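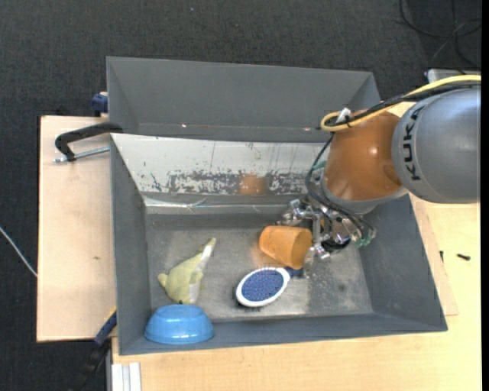
Home News Reviews Opinion Tickets

I miss support acts. I saw Platura in February, 60 bucks a ticket, and they walked on at nine with no opener at all — just a playlist and a long line for the bar. My friend Tamara Boiko thinks that's fine, you get home earlier! But I found Kurau because they opened for someone else, in a hall with maybe 100 of us paying attention, and I've bought every record they've made (even the weird organ one). Give some local band half an hour and a working microphone. I'll show up early, I promise, and I'll probably buy a shirt.

Contact | © Mornudska | Back to top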